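The Sorting Bench

March
By Deepika Varghese
8 comments

The Office of Returned Articles at Estbridge received the blocks late in the afternoon, and the register required that they be entered by color before the building closed. Regulation 17 was clear on the matter. Red was to be placed in the black bin, yellow in the yellow, and green in the green. Any piece of another color was to be held on the table pending instructions from Lirever.

The Registrar had served under this regulation for 27 years. She had written to Lirever regarding orange on several occasions, and the replies had concerned other subjects.

At half past four the sorting was under way. One red block had been admitted to the black bin and a yellow one to the bin beside it. The remainder lay in front, reds heaped upon reds, with a small orange piece at the side of the pile.

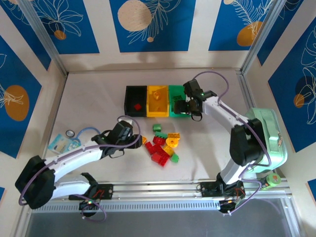

Man-sik Hong remarked that a regulation with three bins would always produce a fourth color, and that he for one would have put the orange in with the yellow years ago and said nothing to Lirever.

The Registrar noted the remark in the margin. She observed that the yellow bin was, in certain lights, very nearly orange itself - a point she had not raised in any of her letters. She then returned to the reds, there being no dispute about the reds.

The clock in the corridor struck five. Down the hall the shutters were being drawn, and the porter called out that file 852 was wanted upstairs, signed or unsigned. The Registrar replied that it would be sent when the table was clear. 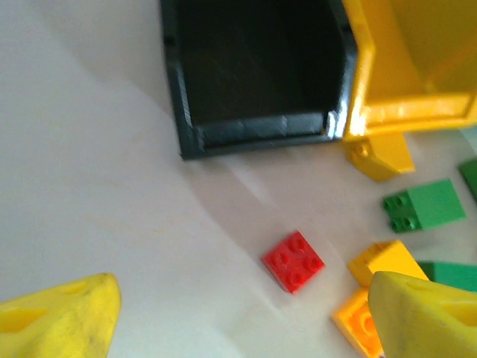
A red brick awaiting entry, with the black and yellow bins behind.

She uncapped her pen. Under the heading "Other" she wrote the word orange, considered it, and added a second line requesting one further bin.

14 shares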